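Reusing Clear Plastic Food Trays and Packaging

Home > Kitchen > Storage > Reusing packaging

Text by Jasper De Smet. Updated in March.

Clear trays from berries, salad greens, cookies and deli meat pile up fast. Many towns don't take them with the regular recycling, and the ones that do often want them rinsed first. A few are worth keeping for a second job. The rest should go out with the trash or recycling the same day so they don't fill a cabinet.

Which ones to keep

Check the number in the triangle on the bottom. Most clear trays are 1 (PET). These are stiff, crack if you bend them hard, and warp in hot water. Trays marked 5 (PP) are usually a bit cloudier and stand up to heat better. Trays marked 6 (PS) split at the corners after a few uses and I don't keep them.

Skip anything that held raw meat or fish. The pad underneath soaks up juice and the ridges are hard to get clean. Skip anything with a crack, even a short one. It will run.

Keep two of each size. More than that and you never use the ones at the back.

Washing

Use lukewarm water and a drop of dish soap. 40 degrees Celsius (104 Fahrenheit) is warm enough to lift grease and won't bend PET. Don't put thin trays in the dishwasher. Even on the top rack they curl, and a light tray can flip over and end up against the heating element.

Use a soft bottle brush in the corners and along any molded ridges. A scouring pad leaves scratches that hold color from tomato and turmeric.

For oily film that won't come off, sprinkle baking soda on the wet plastic, rub with your fingers, and rinse. Stand the tray on its side to dry. Flat trays hold water in the low spots and get a sour smell.

Getting labels off

Paper labels: soak 14 minutes, then peel from one corner. If the paper tears, rub what's left with a wet cloth.

Plastic labels: warm them with a hair dryer on low, held well back, and pull slowly.

Leftover glue: rub in a little cooking oil, wait, wipe, then wash with soap. Nail polish remover clouds a lot of clear plastics, so leave it in the bathroom.

Jobs around the kitchen

Drawer dividers. Shallow trays hold twist ties, birthday candles, corn holders and the spare can opener. Put a bit of shelf liner under each tray so it stays put when the drawer opens.

Fridge bins. A deep tray keeps yogurt tubes or cheese sticks in one place. Pull the whole tray out to reach the back.

Breading station. Flour in one, egg in the next, crumbs in the third. Throw the egg tray out afterward.

Drip catchers. Set one under the oil bottle and the honey jar.

Jobs outside the kitchen

Seed starting. Berry boxes already have holes. Fill with damp seed mix, close the lid, and open it once the sprouts touch the top. My lettuce goes out to the garden from these every spring.

Screws and small parts. When I take something apart I put the pieces in a tray in the order they came off. A strip of masking tape on the rim takes a pencil label.

Paint. A shallow tray works for touch-ups with water-based paint. Solvent paint can soften the plastic.

Protecting the counter

Grit stuck to the underside of a tray can scratch polished stone when you slide it. Lift trays, and wipe the bottom before setting them down. Clear plastic is also easy to lose track of on a patterned counter, so check for it before you put down a hot pan.

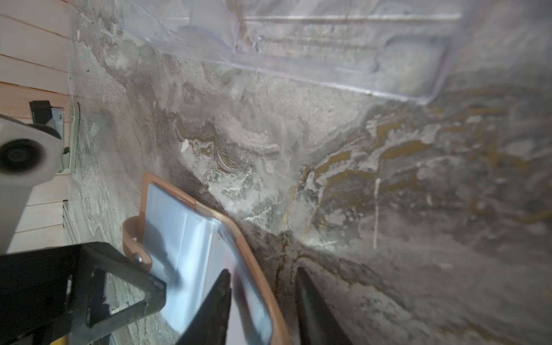
When to throw them out

Toss a tray when it turns cloudy, smells after washing, or has a sharp edge. Trim nothing with scissors for reuse around food, as the cut edges are sharp enough to open a finger.

Related pages: Cleaning a cutting board. Saving glass jars. Sorting a junk drawer.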